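The Sixth Rule

Sarmīte Hunt wrote the rules on the back of a delivery note, because the real form had not come yet. There were five of them when Felicja Walczak started at Rultmont in February, and Felicja was told to learn them before she touched anything.

One. The arm holds a tool by the handle, never by the shaft.
Two. The arm does not let go over a person's foot, or over anything a person has to pay for.
Three. If the tool is not in the fingers, the fingers stay open until someone has looked.
Four. Whoever stops the arm writes down why.
Five. Whoever starts it again is a different person.

"Different from who?" Felicja asked.

"From the one who stopped it."

"There are two of us."

"Then it works out," Sarmīte said.

Rultmont fitted bathrooms for landlords. The arm was called the Jollano, and it had come with a thick manual that covered the motors and had one page on what to do with the thing in a room with tile in it. Sarmīte had read the page many times. She said it had been written by someone with a very large bathroom.

The job that changed the list was an apartment on the sixth floor of the Bakalis building. Felicja had the tablet on her knees in the hallway and Sarmīte stood in the doorway with one hand near the stop button. They were on handling checks, slow speed, one screwdriver.

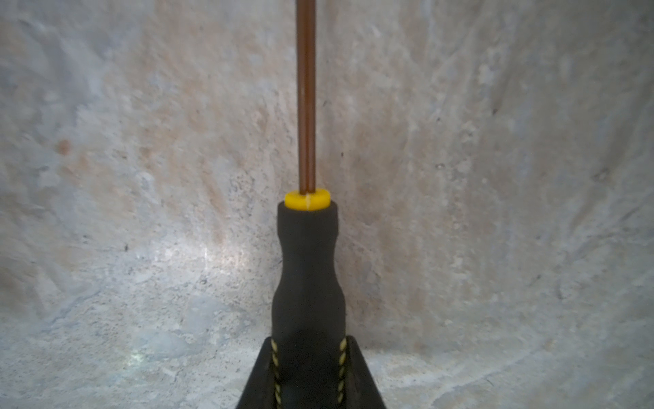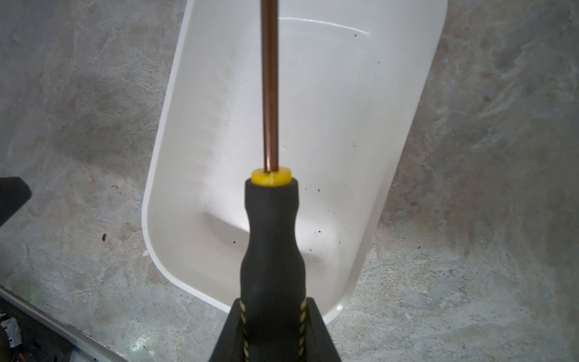
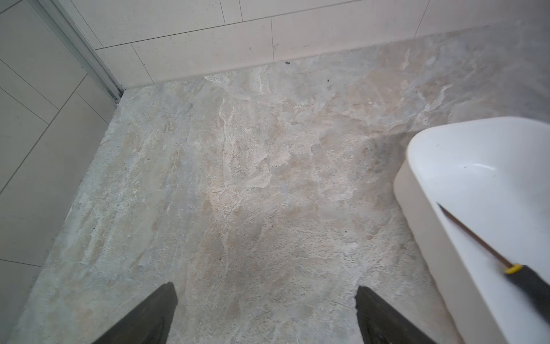 Felicja pressed stop. She had her pen out before the arm had gone quiet.

"What are you writing?" Sarmīte asked.

"Why I stopped it."

"And why did you?"

Felicja thought about it. "I didn't like where it was going."

"Write that, then."

"It isn't a reason."

"It's the reason you had." Sarmīte went in, looked at the tool, looked at the fingers, and came back out to the doorway. She didn't touch the start button, though by rule five it was hers to press. "How far along were we?"

"Check 67. Out of 120."

"We'll eat first."

They ate on the stairs. Felicja had soup in a jar and Sarmīte had bread with an egg in it. A man came down past them with a bicycle on his shoulder and asked if they were the ones with the robot. Sarmīte said they were. He asked if it was any good, and she said it was careful when they were.

When he had gone, Felicja said, "At Ferura you had to pick a reason off a menu. If yours wasn't there you couldn't stop. I mean you could, but the report wouldn't close, and then they called you in."

"So what did people do?"

"They let it run." She screwed the lid back on the jar. "There was a wall panel, one time. It cost them 800 dollars. The woman on the button told me she'd seen it coming for a good while. She couldn't think what to call it."

Sarmīte took the delivery note out of her jacket. It had gone soft along the folds and there was a ring on it from a cup. She asked for the pen and wrote against her knee, which made the letters lean.

Six. Not liking it is enough.

She handed the note over. Felicja read it twice and asked whether the office would accept it.

"They'll want it longer," Sarmīte said. "They'll want to know who is allowed not to like it."

"Who is?"

"Anyone in the room. Anyone in the hallway." She looked up the stairs. "The man with the bicycle, if he says so."

The real form arrived from the office on March 23, 2026, with boxes for the date and the address and a line for remarks. Sarmīte copied the rules onto the back of it by hand. Felicja held the paper flat for her – the table in the van had a bad leg – and pointed out that she'd left a word out of rule three.

That afternoon at Bakalis, though, there was still the rest of the list to get through. They went back up. Sarmīte walked in, checked the floor, checked the fingers again, and asked Felicja if she was ready.

"Ready," Felicja said.

Sarmīte pressed start, and Felicja wrote down the time.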